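Gears on the Bench: Gallery

The parts are small metal spur gears and a white ring plate that goes with them. They belong to a hand-cranked display model called the Briruneck, which came back to us in October for a full strip-down. Drawings for the model are held at Sodora.
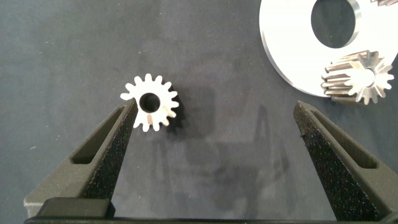

Small spur gear on the dark mat, with a longer gear resting on the plate at upper right.

The bench is covered with one dark gray surface from end to end. We tried a white one for two months and changed back. Small gears throw a lot of glare, and a dull background makes it easier to check the teeth for chips.

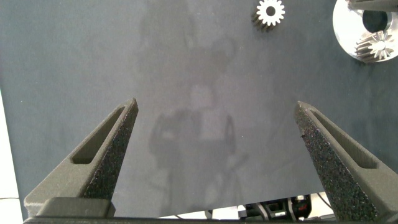 Parts are cleaned first, then laid out in the order they come off the model. Anything with a burr goes into a separate tray with a paper tag. The tag gives the drawing number and the side the burr is on. Five parts were tagged from this model, and all of them can be dressed with a fine file. 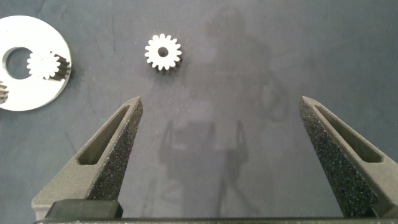 Marks on the mat are left alone unless they are raised. A raised spot will tip a thin part and spoil a height reading. The mat gets wiped down at the end of the day and turned over every 23 weeks.

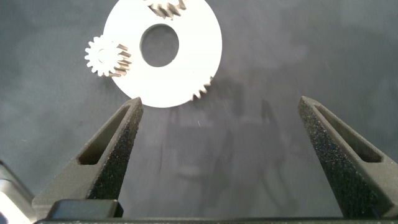 The Pongsiri drawings show the plate and its gears on sheet 17. Reassembly follows that sheet, starting with the plate and working outward. New bore sizes will be added to this page when the measuring is finished.

Contact the workshop | Copyright Edarlow Workshop | Back to top

This site uses cookies to remember your gallery settings. Accept | Decline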